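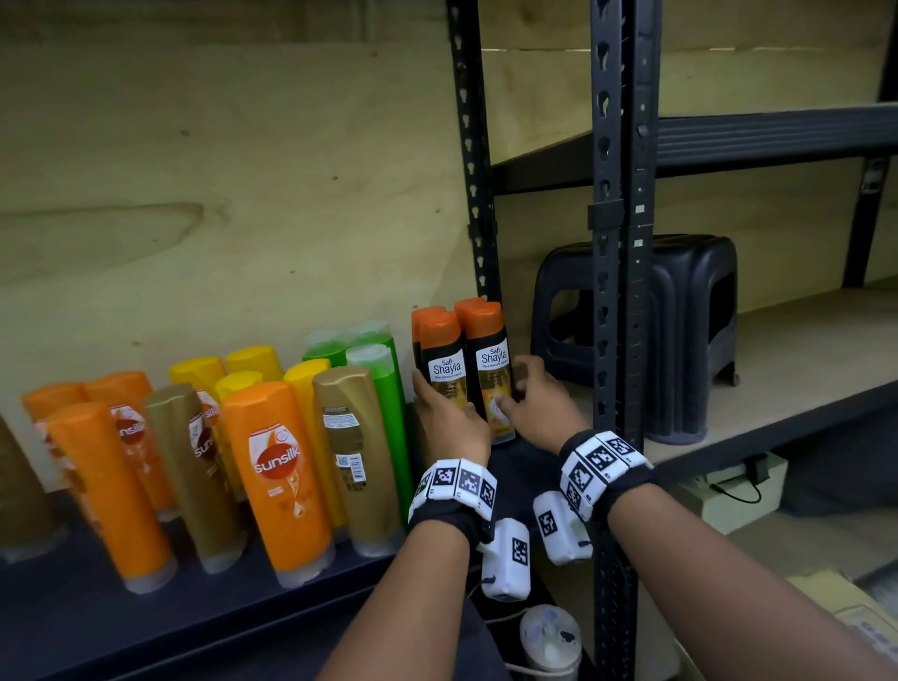
Bottle work on the shelf, with marker blocks on both wrists.

Booker Haddad has a simple rule for grippers: if a person needs two hands and a bit of thought to do a job, don't judge the gripper on anything easier. The job he picked for this fall's comparison was a row of shampoo and conditioner bottles, packed close together on a shelf.

"Everybody tests on blocks," he says. "Blocks are fine for a week. Then you want something with a curved side and a slippery label."

Haddad runs the manipulation bench at Dudik with Corinne Crenshaw. Since October they have been comparing two grippers. The Prulel is a parallel-jaw model with long, flat fingers. The Iria has three soft fingers and closes around whatever it meets. Both run on the same arm, from the same Dvorak controller, and both are driven from recordings of human hands.

The recordings are Crenshaw's part. The person wears a strap with marker blocks on each wrist, and the camera sits at head height and looks down at the work.

"I wanted to see what people do with the hand that isn't lifting," she says. "A lot of the time it is holding the neighbors still. We had been treating the second arm as a spare."

The set now stands at 3,000 grasps. Crenshaw has thrown out a fair number where a marker was turned too far from the camera. She would like smaller blocks, but the small ones she tried in October were hard to read at the far end of the shelf.

On the grippers themselves, the two don't fully agree. Haddad prefers the Prulel.

"The fingers are thin, so they go in between two bottles. The Iria needs room. In a tight row it pushes the next one over before it has closed."

Crenshaw says that is true of the back row, but she has watched the Prulel lose its hold on curved bodies when it comes in too high. "With the Iria I can be off by 9 millimeters and still pick the thing up. With the other one I can be off by 2."

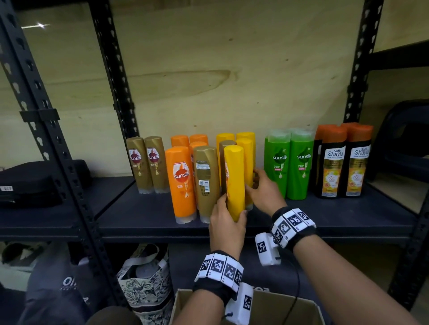 What comes next

The controller gets fewer complaints. Haddad had one problem with it, a delay when both arms closed together, and he fixed that by lowering the force update rate on one side. He plans to write up the settings for the other benches.

After that they will put longer fingertips on the Iria and run the same shelf again - same bottles, same order. Crenshaw has asked for seven more recording sessions before then, mostly of people straightening a row instead of emptying it.

"Picking is the part we can nearly do," she says. "Putting one back in a tight gap, neither gripper is good at that yet."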